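Brarnent Hand-Held Gripper Kit
Set-Up Guide, Section 4: Your First Session at a Desk

By now you should have both grippers charged, paired and sitting in front of you, and if you've come straight from Section 3 you've probably been squeezing them open and shut for a while already. Everyone does, and it's good practice! In this section we'll get you on your feet and through a first recording at an ordinary desk.

Before you start

Pick a room you know well. You don't need a special table or a plain backdrop, and the usual things on a desk can stay where they are. Do put away anything sharp, and anything you would be sad to see dropped.

1. Put on the shoulder strap and adjust it until it lies flat across your chest. You should be able to lift both arms without it riding up toward your neck.

2. Pick up the left gripper, then the right. Each one is labeled inside the handle, and the Arkusier app will beep twice if you've swapped them.

3. Wipe the marker cubes with the dry cloth from the box. A thumbprint across the black squares is the most common cause of lost tracking that our help desk hears about, and it takes only a moment to clear.

4. Stand a comfortable step back from the desk and hold both grippers out in front of you, fingers pointing forward. Keep your elbows soft - you'll be glad of that later on.

5. Press Start in the app and hold still until the status light turns green. The kit saves your starting pose during this pause.

6. Step in and begin with something light, such as a pen or a small packet. Close the fingers slowly until the pads touch on both sides, lift, move the item to a clear spot and let go.

7. Return to your starting pose and press Stop. Repeat until you have 16 short recordings, resting your arms whenever you feel like it.

Note: Try to keep the printed faces of both cubes in view while you work. If one hand has to pass behind the other, go slowly and let the tracking catch up.

Note: The app's memory holds 1000 recordings. Older ones are not erased for you, so move them to your Zonden folder from time to time.

CAUTION: Look for hanging cables and chair wheels before you step forward. Your attention will be on your hands, and it's very easy to forget your feet.

CAUTION: Do not use the grippers to lift open containers of liquid, or anything hot. The pads are not sealed.

If the status light stays amber after step 5, turn both grippers off, wait for the app to show them as disconnected, and go back to step 2. For anything more stubborn than that, see Section 9.

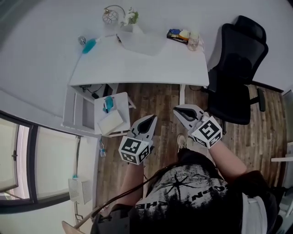

Words and photo: Beddoe Manuals, for Brarnent
Last revised 29/09/2020

Once your first recordings are saved, go on to Section 5, where we'll work with drawers and doors.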